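Home Forums Youth Programs Groups & Clubs Search Log in

We use cookies to keep you signed in and remember your settings. Accept / Manage

Letting the kids run the table: anyone doing this in a social group?

meeplemoss
So we tried something in August and I can't stop talking about it, which means you all get to hear it too! We run an after-school tabletop group at the Gallagher rec center in Judthorpe, ages ten to fourteen, mostly kids who were sent our way for help with friendships. Four tables, one adult at each, all playing Mirnalari (the cooperative one with the lantern deck). For the whole first year the adults ran everything. We read the story cards, we kept turn order, we stepped in when somebody got talked over.

Then one of our quieter kids asked if she could read the story cards. Then she asked if she could do the voices. By the end of the session she was running the entire game and the adult at that table was playing a goat. 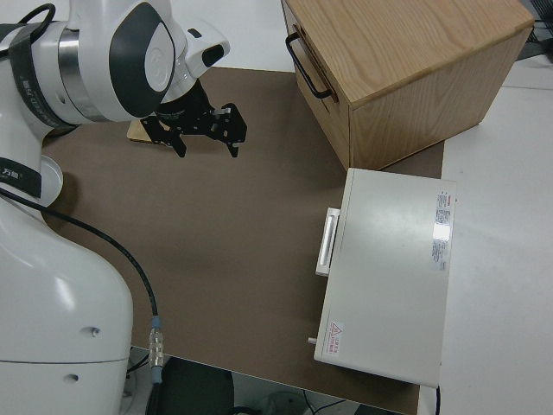
The hardest part of handing over the table is what the grown-up does with the waiting. I kept jumping in! A kid would pause for a breath and there I was, finishing the rule for them. What I tell our facilitators now is to hold the way those two black fingers do, open and pointed down at the table, close enough to help and not closed on anything. Let the pause be long. If the kid looks at you, then you're invited. I got better at it after two or three sessions, and the kids noticed before I did.

Is anyone else doing this? I'd love to know how you pick who goes first, and what you do when every single kid wants a turn in the chair.

dicetower_dad
Love this, and I want to push back a little. We tried it with our older group and two kids ended up running the game every time. They were great at it, very funny, really kind about the rules. The others slid right back into being an audience. I'd be careful about calling it leadership practice if the same pair gets all the practice.

meeplemoss
Totally fair. We had some of that too. What helped was splitting the job up: one kid reads, one keeps turn order, one looks after the lantern deck, and they swap at the snack break. The kid who hated reading out loud turned out to be a fantastic turn keeper, strict as anything. 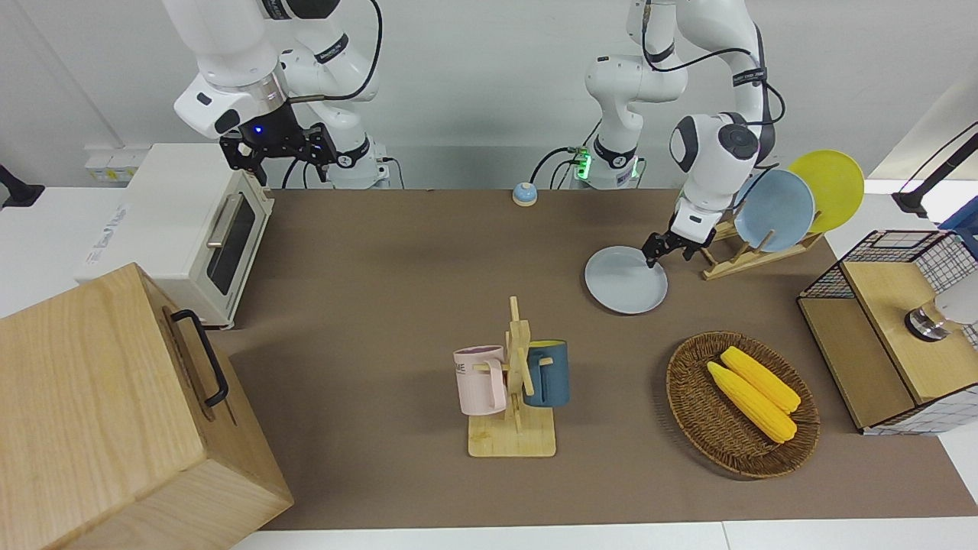

Two arms at one table, plate and toaster oven.

pinkmarker
Swapping at snack is so smart. We do it on a timer and it always goes off in the middle of a fight with the marsh king, lots of groaning.

How are you handling sign-up? We use Flumivex and it only lets me tag one role per kid, so I keep the roles on a paper chart on the wall. The chart is winning. The kids check it as soon as they come in.

old_hexmap
I'm going to be the grump. I've been doing these groups a long time and I think the adult in the chair is there for a reason. A child who is anxious about peers comes in knowing a grown-up has the rules and the rules will be fair. Put another kid in that seat and you've changed the deal. Maybe it works for your bunch. I wouldn't do it with mine before the second term, and I'd ask each of them privately first.

meeplemoss
I'd sign on to asking privately! We did that, I should have put it in the first post. We have 17 kids on the list and three said no thanks, they'd rather just play. They still do just play and they seem happy with it. Where I'd disagree is the waiting until second term. Our newest kid took the lantern deck on his second visit and it gave him something to do with his hands while he worked out who everybody was.

old_hexmap
The deck is a different thing from the chair, though. I'd give a new kid the deck any day.

meeplemoss
OK yes. I think we agree more than it sounded like.
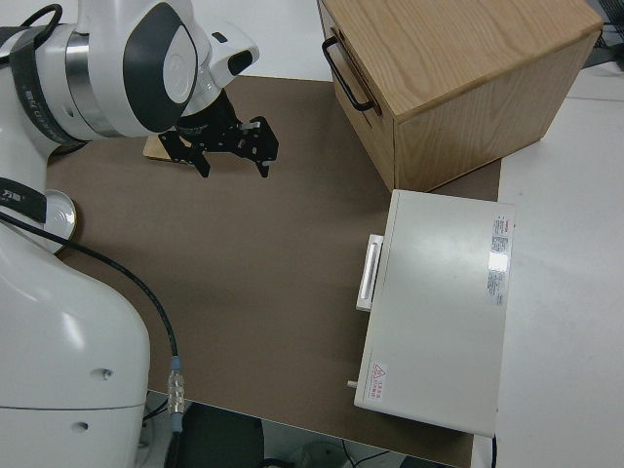
Left side, black bands with the small white lettering.

dicetower_dad
Question about money. Did you need extra copies of the game? Our budget for the whole year is $700 and one more big box would eat a painful piece of it.

meeplemoss
No extra copies! One box per table, same as before. The only thing I bought was a pack of card sleeves. We were sharing one set of story cards between reader and helper and they were getting chewed up (one of them literally, I have my suspicions). If you're short on boxes, run the small scenarios from the back of the book. They need half the tokens and they're over in forty minutes, which suits a first-time reader anyway.

pinkmarker
Seconding the small scenarios. The ferry one is perfect for this, hardly any rules and everybody has to talk to the ferryman. Ours have played it so many times that the ferryman has a whole family now, plus a failing soup business.

dicetower_dad
All right, I'm trying it with the ferry one next session, roles on a chart, swap at snack. Starting at 4 with pickup at the usual time, so it had better be short!

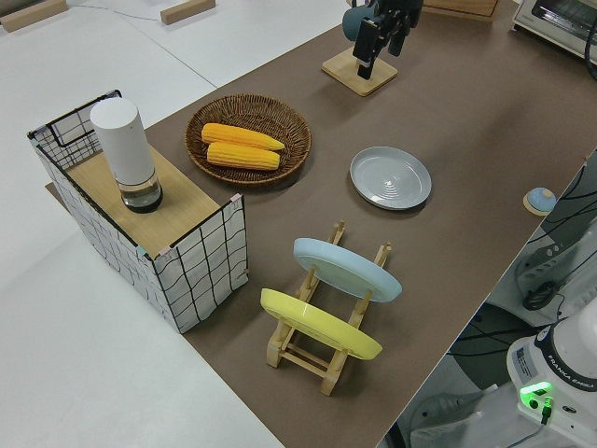 tableforowls
Can I ask what you do about parents who stay in the room? Ours sit along the back wall and a couple of them can't help coaching from there. When an adult runs the game it doesn't matter much. When a kid is running it, one "speak up, honey" and they shut down completely. I want to try this so badly but I think I'd need the parents out in the hallway first.

meeplemoss
Oh, we had this! We moved the chairs and put out coffee at the far end of the hall, and most of them drifted over by themselves. For the ones who stayed we dealt them in. A parent with a hand of cards has to wait their turn like everyone else, and the kids are merciless about it.

old_hexmap
Now that I will steal.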